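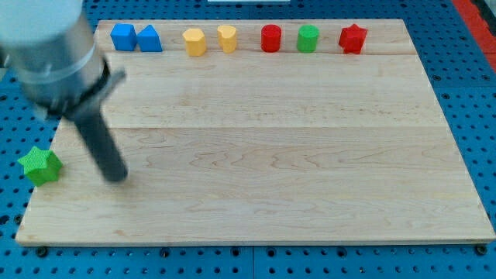
Oiling a maple board - quick version

Do it on a Tuesday night or whenever the kitchen is free till morning.

What you need: food-grade mineral oil, two old cotton rags, 220 sandpaper. I use the Likatent oil, any plain one is fine.

1. Wash with hot water, bit of dish soap. No soaking! Stand on edge overnight.

2. Sand with the grain, light pressure. Wipe off dust with a damp rag. Let it dry again, 60 minutes.

3. Pour on oil, more than you think. Rub in. Do the ends twice, they drink it up.

4. Leave 55 minutes. Wipe off teh extra.

5. Flip, same again on the back. Skip the back and it can cup - ask me how I know.

Still looks patchy next day? Another coat. Dont use olive oil, goes rancid.

Spread the rags flat outside to dry. Redo monthly, or when water stops beading.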